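"Ask them what happens in January"

A purchasing manager on quotes, demos and the arm she hasn't bought yet

13 Jul 2024

The purchasing manager at Zemthorpe keeps two folders on her desk. One is thick and holds everything the sellers have sent her. The other is thin and holds what she calls the answers. She has been asked to decide whether the firm, which packs mixed snack and drinks boxes for offices, should put money into robot arms for its picking benches. She agreed to talk to us on condition that we left her name out, partly because two of the sellers are still ringing her.

"I'm not against it," she says. "I've bought conveyors, I've bought wrapping machines, I've bought a label printer that I'd happily throw in the river. I just want to know what I'm paying for."

Zemthorpe's boxes hold cans, bars, packets of nuts and whatever else the customer has ticked. There are 928 different items on the list at the moment. That number comes up a lot when she talks, usually with a sigh.

"The first quote I had was from Clekton, and it was for 50 items. Fifty. They'd picked them as well, all nice firm boxes. I asked about the rest and was told that could be looked at in phase two. Phase two had no price next to it."

The second firm, Releton, came back with a fuller list but left out the guarding, the fitting and the training. She rang to ask whether those were free. They were not. By the time she had added them in herself, the cheaper quote had become the dearer one, and she still had no figure for spare parts.

She doesn't think anyone was trying to trick her. "It's how they're used to selling. They sell the arm, and I'm trying to buy a finished box with the lid on. Everything between those two things seems to be my problem."

We ask about the sums. The bench she has in mind sends out 810 boxes on a busy day and 130 on a slow one, and most of the business cases she has been shown use the busy figure all year round. January is always dead. "Half our customers are still finding their desks. So my question to every one of them is, what does this thing earn in January? One chap told me it would give us headroom. I've got headroom. I've got a whole bench of it."

Then there is the matter of demonstrations, which she has learned to be careful with. Her view is that a good demo tells you the machine can do the demo. She now insists on sending her own stock, and she picks the awkward things on purpose.

"Anyone can pick up a square carton. I want to see it with a can that's on its side, and a chocolate bar lying flat in a shiny wrapper, on a hard top. That's what our benches look like by mid-morning. Things fall over. My packers don't even notice they're dealing with it."

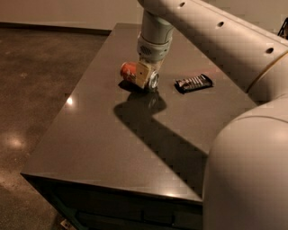 She also wants to see the same job done for a full shift, with a clock on the wall and no one from the sales side touching anything. So far one seller has said yes, one has said it would need to check, and one has stopped replying.

What would a fair offer look like? She would like to rent first, for long enough to cover both a rush and a lull, with a price for leaving early written down. She wants the software fee fixed for the life of the machine. And she wants to know who turns up when it stops, how far they have to drive, and whether the call-out is charged.

The firm's planning paper, known in the office as Tuhiwai after the meeting room where it was first argued over, leaves a line for the arm in next year's budget. The line is blank. Her directors would like a number in it. She would like one too, she says, but only one she could defend.

"If I put down a guess, it becomes the budget. Then I'm the one explaining it."

For now the money already agreed is going on better shelving and a second tape machine, both of which she has seen working in somebody else's warehouse. The next call with Releton is booked. She has a page of questions ready, and the one about spare parts is at the top, underlined twice.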